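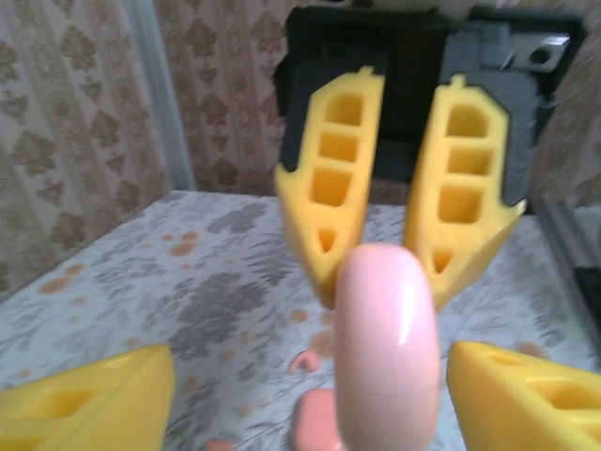 Can Dovadier paste be used on both paper-backed and non-woven wallcoverings?

Dovadier is suitable for both types. Paper-backed coverings are pasted on the back and left to soak before hanging. Non-woven coverings are hung dry onto a pasted wall.

August 28, 2019
Hajnalka Boros

Dovadier Ready-Mixed Wallcovering Paste, item 2435

Dovadier is a starch-based paste supplied ready to use in a resealable pail. It is intended for interior walls and ceilings, lined or unlined, and for covering flat panels, drawer bottoms, shelf backs and display boards. It dries clear and leaves a matte film. The paste contains a preservative against mold in the pail and on the wall, and should be kept away from anyone with a known sensitivity to isothiazolinones.

One pail covers 38 square meters on a sealed surface. Bare plaster and fiberboard take up more, and the first coat on either should be treated as size and allowed to dry before any paper is hung. Textured backings also use more paste than smooth ones. When ordering for a whole room, work from the wall area including doors and windows, as the offcuts around openings are pasted along with everything else.

Surfaces

The surface must be dry, firm and free of dust. Gloss paint should be dulled with fine abrasive paper and wiped down. Old vinyl must come off, including the backing layer if it lifts at any point. Fill holes and sand them flush. Water stains need a solvent-based stain blocker, since a water-based primer will let the mark through when the paste wets it.

Bare metal should be coated with an adhesion primer. Dovadier does not bond reliably to uncoated aluminum or galvanized steel, and paper turned onto a metal profile will release at the edge as it dries. Where a wallcovering meets a metal trim, stop the paper short of it or tuck it behind.

Birkett primer is recommended under all light-colored papers. It evens out the suction of patched walls and gives enough slip to slide a length into position. One coat is sufficient on sound painted drywall.

Application

Stir before use. Do not thin for heavy papers. For lightweight papers and lining paper, up to one part clean water may be added to ten parts paste, stirred in slowly with a flat paddle. A whisk or drill mixer draws in air, which shows later as pinholes in the film.

Apply with a short-pile roller or a pasting brush. Work from the middle of the length toward the edges and go slightly past them. Fold the pasted length in on itself, pasted face to pasted face, and leave it for 6 minutes. Keep the soaking time the same for every length in the room. Paper expands across its width as it takes up moisture, and lengths soaked for different times will not match at the seams.
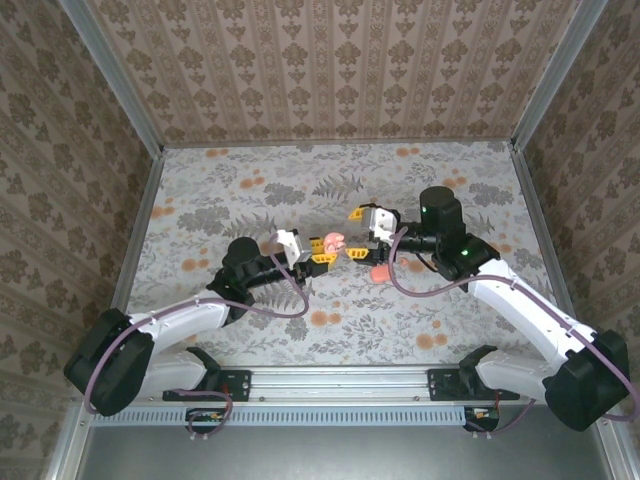 Patterns with a strong vertical repeat need a plumb line on every wall, including short returns. Corners are seldom true. Cut the length so that it turns the corner by a finger's width, hang the offcut from a fresh plumb line on the next wall, and let the small overlap fall on the side away from the main light. A drop match should be checked at eye level first and then at the ceiling, where a small error is easier to lose.

Smooth with a brush or a plastic spatula. Wipe paste from the face at once with a damp sponge and clean water. Dried paste can usually be softened again, but it may leave a shine on uncoated papers. Seam rollers should be used lightly on smooth papers and kept off embossed ones entirely.

Technical data

Base: modified starch with polymer dispersion
Color when wet: off-white
Viscosity: 4000 mPa·s
Finish when dry: clear, matte
Thinner and cleaner: water
Storage: frost-free, lid closed

Drying and removal

Keep windows closed and heating low until the paper is dry. Forced drying opens the seams. Small bubbles that appear while the paper is wet normally pull flat overnight and should be left alone. Bubbles that remain can be slit with a sharp blade and pasted with a fine brush.

To remove, score the surface, soak with warm water and strip from the bottom. Wash the wall afterward to clear the residue before painting.

Supply

Dovadier is packed at Ustport and sold by the pail. The Idar pasting brush and Birkett primer are listed separately. The batch code is stamped on the lid; please quote it in any inquiry about product performance. Opened pails are not accepted for return.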